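Tramevico T-2 Compact Work Table
Supplied by Fandico Bench and Table

The T-2 is a square work table for small portioning and decanting tasks: filling cups from tubes, topping up jars of powder, opening pouches and bags. It seats one person on any side. The top is solid oak with an oiled finish, and the base is a four-leg steel frame with leveling feet.

Rated static load is 93 kg, evenly distributed. Do not concentrate the load at a corner. Bags of dry goods should be laid flat before opening, with the seam facing the center of the top.

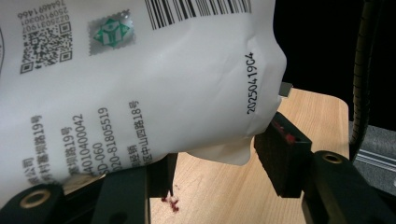
Shipping weight depends on the finish ordered. The standard carton holds the top and the frame with all fasteners, plus a hex key. Assembly takes one person; the frame is bolted up first and the top goes on last. Tighten the corner bolts in diagonal pairs, then check them again after 7 days of use.

Surface and finish

The oil finish resists water, mild detergent and most toiletries. Pastes and creams should be wiped off with a damp cloth and the area dried. Solvent cleaners will lift the oil and leave a pale patch — re-oil the whole top in that case, as spot repairs show. 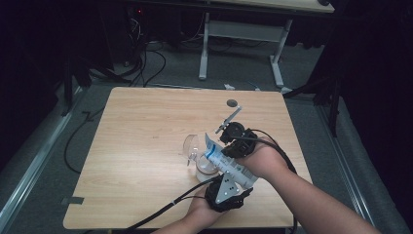 Squeeze tube and clear cup with hinged dome lid, light wood-grain top.

Lidded cups need more room than their base diameter suggests. Allow space for the lid to swing fully back, and keep open cups clear of the edge. The Bokari rimmed tray (sold separately) fits the T-2 top and holds back spills when thin liquids are handled.

Powders

Fine powders settle into open grain. Brush along the grain first, then wipe. A jar with a wide mouth is easier to fill over a tray or a sheet of paper. The Brennan edge strip closes the gap where two T-2 tables stand side by side.
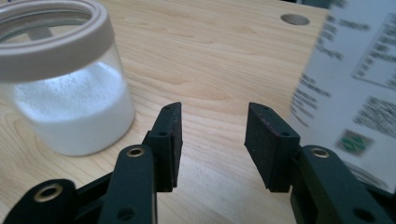
Rochester, March 19, 2007

Revised load and care data. The re-oiling interval is now 160 hours of use for tables in daily service, replacing the earlier figure. Tables shipped from April onward carry the new interval on the label under the top. The oil itself is unchanged, and existing stock may be used. Apply 2 thin coats with a lint-free cloth and let the first dry overnight before the second. Questions on finish or spare parts go to Colm Hennessy at the Fandico order desk.

Customer remarks
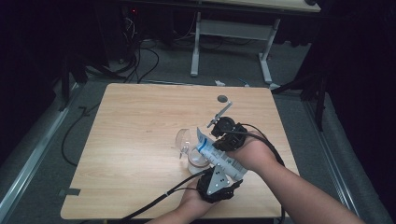 Yaowalak Yensuk: We use ours for toothpaste and lotion samples. The finish has held up well, but dried paste in the grain near the edge needed a soft brush as well as the cloth. I would like to see a brush included with the oil kit.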